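House Rules for Folding with Grippers
Sep 29, 2019

We love folding days! Knitwear is stretchy, stripy and never lies the same way twice, so it teaches a gripper plenty. It also teaches us to be tidy, and our good practice sheet (the Zesgate sheet, for those who joined after February) is now down to two pages. The bits people ask for most:

Stop at 80 folds per shift, even if you're on a roll. Hands get tired before you notice.

Both grippers open and close fully before the first fold. If one sticks, swap it and put a note in the Merel log.

Pinch at a corner or an edge, never in the middle of the knit. Loops snag!

Keep bad folds. A slipped corner goes in with the rest, marked as a slip. Batches can hold up to 100 folds, good and bad together.

Smooth the bedding before you lay anything on it, and park spare clothes well away from the fold.

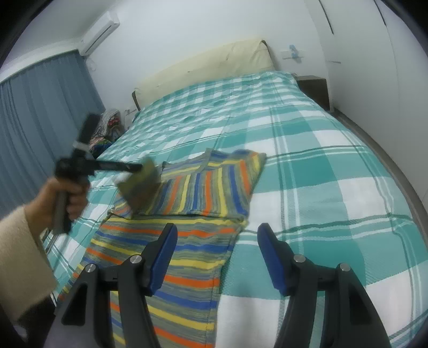
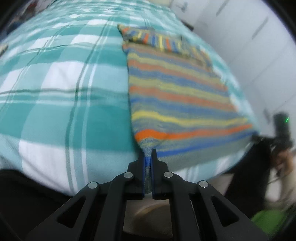
Wurkar Handling Club | Good Practice Group

Orange, yellow, blue and gray-green stripes on a plaid bed, and a gripper at one corner of the knit in the second picture. Stripes are such a treat to work with, you can tell right away when an edge has gone crooked. The Arnaud checklist for towels and sheets is next, and we'd love your notes on it.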